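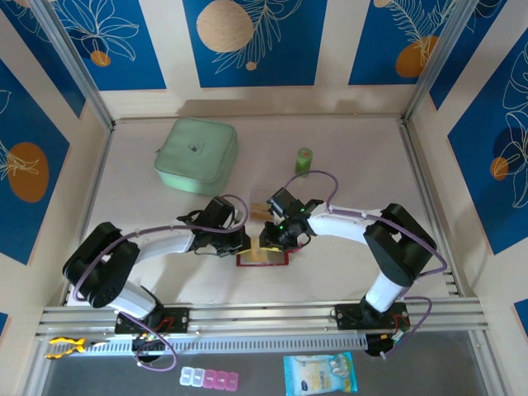
1/ Project Onero update. We need 80 good examples of one job: getting a card out of a card holder. We have 19. I have been a grown adult with a wallet for years and had no idea this was a skill.

2/ A good example means both arms behave from start to finish. Svenja Voß drives, I label. My labels so far: "ok," "ok?" and "Svenja sighed."

3/ Clear plastic sleeves are the villain. They shine, they cling, and the gold card shines right back. Close-up of the yellow fingertips on the job:

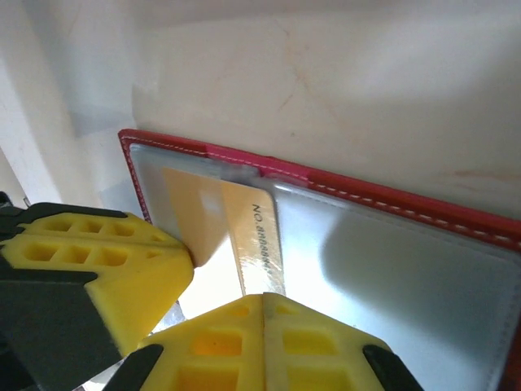

4/ New rule from Xiuying Meng: keep the fumbles, but tag them. My fumble folder is now the best-stocked part of the project.

5/ 3 more tries before lunch. Svenja wants the card at a different angle each time. The card has no comment.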